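4. Recording Examples with the Hand Unit

Read this section before you record anything you plan to keep. The Nema trainer will accept almost any recording you feed it, and that is a weakness. It does not know a good example from a sloppy one. If you hand it 40 sloppy ones, you will get a sloppy policy and a cheerful message saying training is complete.

You may have read on the Briltus product page that a new task can be taught "in minutes." Treat that as a best case. Plan on an afternoon for your first task, and plan on throwing some of it out.

4.1 Before you start

1. Charge the hand unit fully. The battery gauge reads high, so don't trust the last bar.

2. Wipe the lens with a dry cloth. A smudge will not trigger a warning. It will just be in every recording.

3. Open and close the fingers six times at a normal pace. If the width reading in the app does not come back to zero when they are shut, run Calibrate Fingers (section 3.2) and try again.

4. Set the marker cube on a steady surface near the work area, with a printed side turned toward the place you will be working.

5. Choose one task and write it down in one plain sentence. "Fold the pillowcase in half" is a task. "Tidy the bed" is several, and the trainer will not sort them out for you.

CAUTION: Do not move the marker cube once a session is open. The app will keep recording without complaint, and the positions will be wrong from that point on.

4.2 Checking the view

Open Live View and hold the unit where you would naturally start the task. Both fingers should be visible, along with the thing you mean to pick up. Straight edges will look bent toward the sides of the picture. The lens does that, and you don't need to correct it.
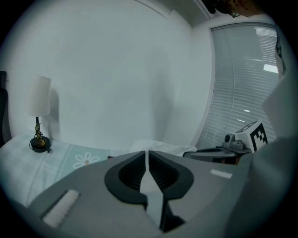

Figure 4-1. Live View in a bedroom. Fingers at center, pillowcase on the bed at left, marker cube on the small table at right.

Look for trouble along the edges as well. Sleeves and hair drift into view more often than people expect, and the Lytvynenko filter, which is supposed to ignore them, misses a good many. Stand back or tie things up. Bright spots on blinds or glass are worth fixing too, by changing the angle of the slats or switching off a ceiling light.

4.3 Recording

1. Tap New Session and type in your task sentence.

2. Squeeze and release the trigger once. Wait for the tone.

3. Do the task at about half your usual speed. Keep the lens pointed at your work.

4. Squeeze twice to stop. If you fumbled, tap Discard right away. You will not remember later which one it was.

5. Put everything back, but a little differently. Turn the item, or shift it a hand's width.

6. Repeat until you have 40 good recordings.

NOTE: Step 5 is the one people skip. Identical starts give you a high score and a policy that fails when the item is moved.

4.4 Reading the score

After upload, Lulumov Review gives the set a score out of 100. The app shows anything over 86 in green. The score measures how well the recordings agree with each other -- it says nothing about whether the task was done well. A set in which you dropped the item the same way every time can score very nicely.

Play back at least 13 recordings yourself, picked from the start, middle and end of the session. Delete any where the item leaves the view, the tracking line jumps, or you changed your mind halfway through. Then record replacements before you go on to section 5.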